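Section 7: Wiping Down the Panel
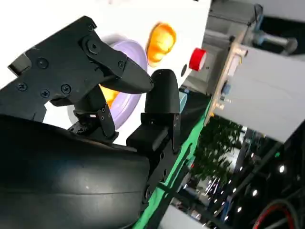 White panel with round lavender disc, orange dome and red button cap.

Read this section all the way through before you start. It covers routine cleaning of the panel and the parts mounted on it. Replacing a dome or a button cap is covered in Section 10.

You will need:
Two soft lint-free cloths
Lukewarm water
Mild dish soap
A dry cotton swab

CAUTION: Do not use alcohol, glass cleaner or scouring powder on the orange dome. These products can cloud translucent parts, and a cloudy dome has to be replaced.

CAUTION: Never spray liquid directly at the panel. Always spray or dip the cloth.

7.1 Before cleaning

1. Switch off the supply to the panel at the wall and unplug it.
2. Wait 10 minutes before you touch the dome.
3. Check that the panel is seated firmly on the work surface. If it rocks, go back to Section 3 and level it first.
4. Clear away any small loose items so they are not pushed under the panel while you wipe.

7.2 Cleaning the panel face

1. Dampen the first cloth with soapy water and wring it out well. No water should drip when you squeeze it.
2. Wipe the white surface from top to bottom in straight strokes. Stop short of the small round black spot near the red button cap. Go over that one with the dry swab only.
3. Wipe the lavender disc with a circular motion, then run a fold of the cloth along the darker rim. Dust collects there.
4. Wipe the orange dome last, using a clean part of the cloth and very light pressure.
5. Dry everything with the second cloth.

Note: The green strip along the lower edge of the panel can be wiped with the same damp cloth. Do not pick at the ends or try to lift it.

7.3 Cleaning around the red button

1. Hold the cap still with one finger. Do not press it down.
2. Work the dry swab around the white ring at the base.
3. If there is sticky residue, dampen the swab slightly and go around once more.
4. Leave the panel unplugged for 30 minutes so any moisture can dry out.

CAUTION: Do not pull on the cap to reach underneath. If liquid has gotten under it, leave the power off and follow Section 10.

7.4 Putting the panel back in use

1. Make sure both cloths and the swab are off the work surface.
2. Plug in the panel and switch on the supply.
3. Press the red button once and release it. The cap should come back up without sticking.
4. Write the cleaning in the bench log with your initials.

Note: In normal indoor use, clean the panel every 90 days. In the Traltcombe workshop, where there is sanding going on next door, do it every 30 days.

If the cap sticks or the dome looks dull after drying, tell Pankaj Dixit or Noemí Magaña before the next session. Spare caps are in the drawer marked Isau.

Section revised 12/21/23, E. Nartey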